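Prasteck 8-inch household scissors, red handles
Reviewed by the Wolesel workroom page

Price paid: $8, in May, from the hardware counter in Cemville
Used for: paper, packing tape, cardboard, cotton, twine

The package says these will cut "everything in the home." I've owned enough scissors to stop reading at that point, but my old pair had a loose rivet and I needed something that evening, so I bought them anyway. I've now had them long enough to have an opinion, and it's a mixed one.

Start with the number printed biggest on the card, which is "up to 900 cuts between sharpenings." Cuts of what? Printer paper? Denim? It doesn't say. I did keep a tally in the first weeks, using strips of ordinary corrugated cardboard, one full-length cut per strip. At 147 I noticed the tip starting to fold the cardboard before biting into it. The middle of the blades was still fine. If you mostly cut gift wrap you may never notice. I cut a lot of boxes down for the recycling bin and I noticed.

Paper is where they do well. A long straight cut through wrapping paper goes cleanly, and you can half close them and push, the way you'd want. Thin cotton is okay. Two layers of cotton is a fight, and the fabric slides forward toward the tip as you close. Anyone who sews already has a better pair and hides it from the rest of the house. Keep doing that.

Packing tape gums them up, like it gums up everything. The card claims the steel "resists adhesive." Mine doesn't. After one afternoon of taping parcels I had to wipe both blades down with rubbing alcohol, and there was still a sticky line near the pivot that took a second go. My old pair behaved the same way and made no claims about it.

Now the handles. They're plastic, both loops closed, and they feel cheaper than they turned out to be. I dropped the scissors off the bench twice and onto concrete once and nothing cracked. The inside edge of the thumb loop has a molding seam, though, and after a long stretch of cardboard I had a red mark at the base of my thumb. A few passes with 200 grit sandpaper took the seam off. I shouldn't have to do that to a new tool, even an $8 one.

Left-handed readers have written in before to complain that I skip them, so I tried these in my left hand. They close, they cut paper badly, and you can't see your line. The card says "for either hand." I suppose it's true that either hand fits in the hole.

The one thing I'd praise without much grumbling is the color. On a pale wood bench, plain metal and gray tools disappear the minute you look away from them.
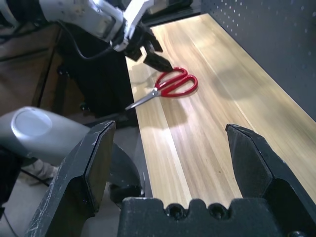
With red handles I can find the scissors from the doorway, and for a household pair that gets carried from room to room I'd put that ahead of a slightly better edge. I've stopped losing them under paper, too, as long as the handle end sticks out.

The pivot is a screw, and I went back and forth on whether to count that for or against. It means you can snug it up when the blades get sloppy. It also means it can work loose, and mine has needed a quarter turn once already. My Thomas pair from years back never needed touching – until the rivet went, at which point there was nothing to tighten and that was the end of them. So a screw, fine. Don't overdo it or the scissors get stiff and your hand will tell you.

Would I buy them again? For a kitchen drawer or a wrapping table, probably, at this price. I've seen them listed online for more, and at anything much over what I paid I'd pass and look for a heavier pair. For cardboard I've gone back to a utility knife.

Cutting paper: good
Cutting cardboard: fair, then poor at the tip
Comfort: fair, better once sanded
Claims on the card: ignore them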